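4. Adding an Obituary or Tribute Page

Putov Fan Pages, set-up guide, section 4 of 8

Use a tribute page when an actor, singer or host in your database has died. Please make sure that they have. The Dendell forum still brings up February.

4.1 Before you start

You need an editor login and 2 independent sources. A fan account quoting another fan account is one source, and a poor one.

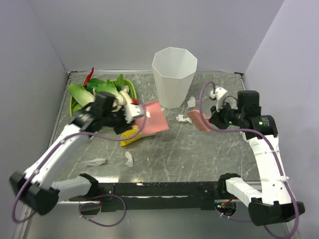
4.2 Creating the page

1. Open the performer's profile and choose Status, then Deceased.

2. Enter the date in the long form, for example 12 Apr 2012. The profile works out the age by itself. Do not type the age in as well, or the page will print both and they will disagree.

3. Pick up to 7 credits for the banner. The system sorts them by episode count, so a soap opera with 218 episodes will sit on top of the film everyone loved. Drag to reorder.
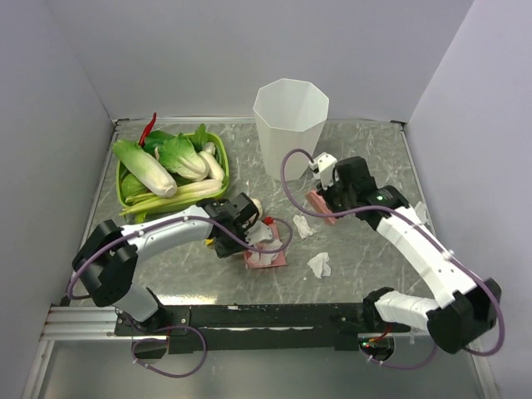

Basket of vegetables and a tall cup on the tabletop.

4. Under Cause, leave the field blank unless the family or a spokesperson has given one. "Unknown" is also a claim – blank is better.

5. Press Preview. Read the whole thing, including the headline.

Caution: Publish sends an alert to every follower of that performer. Undo removes the page and leaves the alert where it is, on their phones.
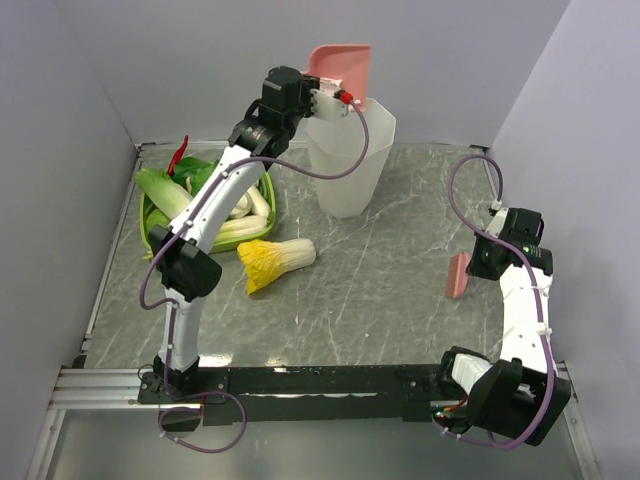 4.3 After publishing

Comments are held for review on the first day. Intan Sutanto looks after the queue for the Öztürkmen and Grunivance channels; everything else goes to Loukia Makris.

Note: Birthday greetings are scheduled separately. Turn them off under Reminders. The system is cheerful and does not read the news.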